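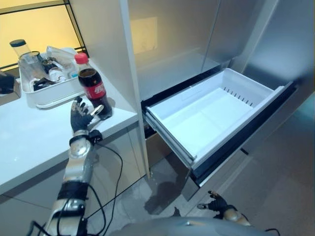 Chapter 4
Looking at Still Life

I failed my first still life. I was nineteen, the assignment was three pears and a jug, and I painted the pears beautifully and forgot that the jug was standing on anything. It floated. My teacher, Nesma Lamrani, looked at it for a long while and asked me where the table had gone. I've been thinking about tables ever since, and you're going to spend a good part of this chapter thinking about them too.

In Chapter 3 we looked at portraits, where the sitter does half the work for you. You see a face and you start guessing – is she bored, is he rich, do they like the painter? Still life gives you a lemon. So students tend to walk right past it in museums (I did, for years!) on the way to the battles and the saints.

Slow down with me for a bit. The Dutch painters of the 1600s turned out these pictures in huge numbers, and people who would never own a palace hung them at home. A half-peeled lemon let a painter show off three surfaces at once: waxy rind, white pith, wet flesh. Pewter plates often stick out past the edge of the table, and your hand wants to push them back. Chardin, in France a century later, got rid of most of the silver and painted kitchen things, a copper pot or a few onions, with so much air around them that you feel you should lower your voice. Then Cézanne comes along and tips the tabletop toward you, and the apples stay put anyway.

We'll take those three in order. After that comes a short section on shadows, which I'd read twice, and then the studio exercise I stole from my friend Lwazi Mabaso, who teaches drawing in Druvley and makes his classes spend a whole hour on one egg. You'll need a soft pencil, plain paper and a lamp you can move.

Words to know before you start: vanitas, ground, cast shadow, highlight, local color. They're in bold the first time they come up, and the glossary has the longer versions.

4.1 The table comes first

Before you look at any object in a still life, find the line where the table ends.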